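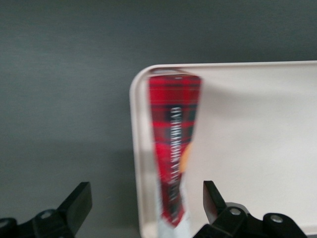

How much should we set aside for a first picking cell?

Plan on three amounts: the cell itself, the fingers and trays that suit your products, and the hours your own people will spend on setup. The first is on our quote. The other two are where most budgets run short.

What the Koson packet cell includes

Arm, controller, two-finger gripper, wrist camera, stand and cabling. The gripper ships with one pair of black fingers with flat pads, fitted before delivery. Trays are ordered separately, so measure your packs before you choose a size.

Tall, narrow packs are slower to set up than square boxes. Send us eight of each product, filled and sealed as you sell them — empty wrappers don't behave the same way. Bushra Qureshi in our Billmont office runs the pick trials and returns a written report with your quote.

Prices

Spare finger pads, per pair: $31
Shallow tray, rounded corners: $33
Pick trial, per product: $796
Complete cell: quoted after the trial

The trial fee comes off the price of the cell if you order from that quote. Prices checked 10/4/24.

Planning your order

Orders confirmed before the end of November are built in the next production run. Freight and site power are not included. Ask your electrician to look at the site drawing early, as changes to the stand position after the build are charged at cost.

Buy two spare pairs of pads with the cell. For a second shift, buy four.

Leasing is handled by Relu Vasiliu and covers the cell and trays, but not pads. Service visits are booked through Percy Ccori at the Surkcombe workshop. Have the serial number from the controller door ready when you call.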